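Kuruc Opens Free Reading Course on Nineveh and the Prophet Nahum

12th May - I'm Nelly Cáceres, and I look after courses at Kuruc, the Bible and ancient history study center. I'm so happy to tell you that our new course, The Fall of Nineveh, is open for sign-up!

We read the book of Nahum slowly, all three chapters of it, next to the Babylonian Chronicle, which puts the fall of the Assyrian capital in 612 B.C. There are 21 short lessons, and you can do them at your kitchen table or with a group from church. I tried the whole thing with my own study group in April and we argued over the "gates of the rivers" in Nahum 2:6 for a whole evening (I still think it's about flooding, and Marek Pešek still doesn't).

Marek wrote the history lessons. Tyyne Heinonen wrote the ones on Jonah, Zephaniah and the Hebrew poetry - her lesson on Nahum 3 is my favorite by a mile.

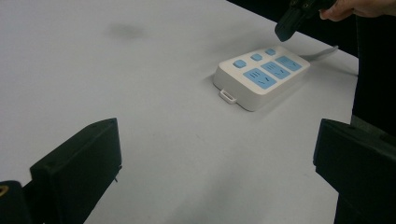
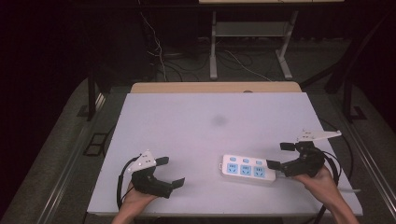

Do I need to know any Hebrew to take the course?
None at all. Every Hebrew word is spelled out in English letters and explained the first time it comes up, and the readings work with whatever translation you have at home.

"People know Jonah and the fish, and then they lose track of Nineveh," Marek told me. "I wanted them to find out how the city ended."

The printed workbook runs to 80 pages and comes from our friends at Hesier. We've had over 1550 requests for it already, so please be patient with the mail! Groups of 6 or more can ask for a leader's guide too, with maps of the Tigris and a list of the Assyrian kings.

To sign up, or to ask me anything about the lessons, write to the Kuruc course desk and put "Nineveh" in the subject line. Ingrid Mercado is handling press questions and review copies.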